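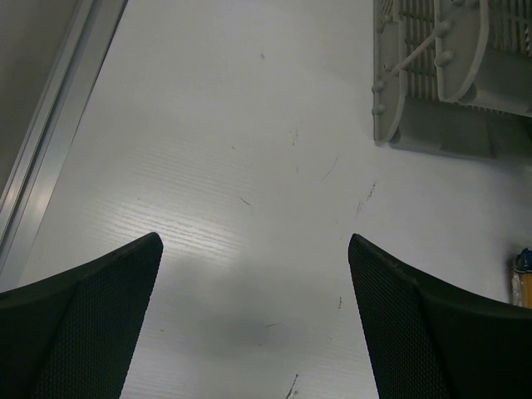

Barbosa asked, on the first draft of this card, whether scuffs should count as damage or as dirt, and whether a cleaner would even agree with us on the answer. We went with neither. In the Pestoddale Tabletop Set a scuff is a surface mark, and the notes field says whether it came off.

Pestoddale Tabletop Set: data card

What is in it
Close views of white tabletops with a faint wood grain, taken at short range. The tables are ordinary work tables in daily use. Up to 500 views are included in this release. Each one has a row in marks.csv and a line of free text.

Mark types
scratch: a thin line, dark or pale, straight or curved
scuff: a short streak, often in a group with others
speck: a dot too small to have a direction
unknown: anything the labelers could not agree on

Glare is not a mark. Where light hits the grain it can show as white stripes, and early labelers logged these as scratches. Those rows were removed. Shadows are left out of the labels too.

How the marks were labeled
2 people labeled every view without seeing each other's work. If they disagreed on the type, the row was set to unknown. Specks were the worst for this. Some were crumbs.

Cleaning notes
Tables at the Domach site were wiped with a damp cloth each morning before 9. Tables at the Tellik site were wiped at closing. The cloth_test column is filled in for Domach only: "off" if the mark came away after 20 passes of a dry cloth, "stays" if it did not, blank if it was not tried.

Known problems
Grain direction is missing for 3 of the Tellik tables.
Very pale scratches are probably undercounted in views with strong glare.
Table age is a guess from the site staff. Do not use it for wear rates.

Changes
June: speck added as its own type, glare rows removed, column "dirt" renamed to "notes". Old scripts that read "dirt" will fail.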